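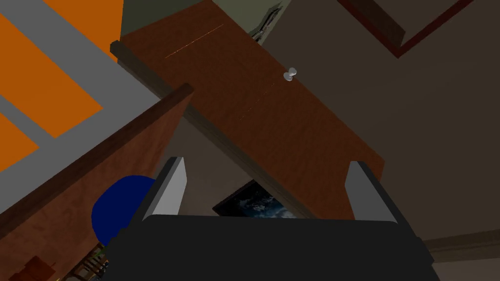
The Yimer Community Choir is back at it after the holidays, and what a full room it was when rehearsals started up again! Director Tsegereda Gebreyes had set out 40 chairs, the same as last season, and ended up sending two of the altos down the hall to borrow more from the dance studio. By the time everyone had found a folder and a place to sit, 75 singers were warming up together, from high school sophomores to Hanne Kettunen, who turned 87 in November and has sung soprano in one choir or another for most of her life.

The spring program leans on folk songs this year – lullabies, harvest songs and a few rowdy ones for the basses, who have been asking for something rowdy for a good long while. Accompanist Soo-ah Seo has arranged three of the pieces herself, including a rowing song she learned from her grandmother and has never played in public before. "I changed the ending twice already," she said, "and I might change it again, so please use a pencil."

New members are still welcome through the end of February, and there is no audition. Tenors are especially wanted (they always are). Tsion Gashaw, who leads the sectional rehearsals, will meet with anyone who doesn't read music yet for half an hour before the regular start time, and she has made practice recordings of every part for folks who like to learn by ear in the car or over the dishes.

Rehearsals are Tuesday evenings at 7 in the Gurnirley Arts Center, upstairs. Dues are $5 a month, with students singing free. The spring concert will be held in the Stomholm Street auditorium, and the date will be posted at the arts center once the hall confirms it.

Posted 26 January 2020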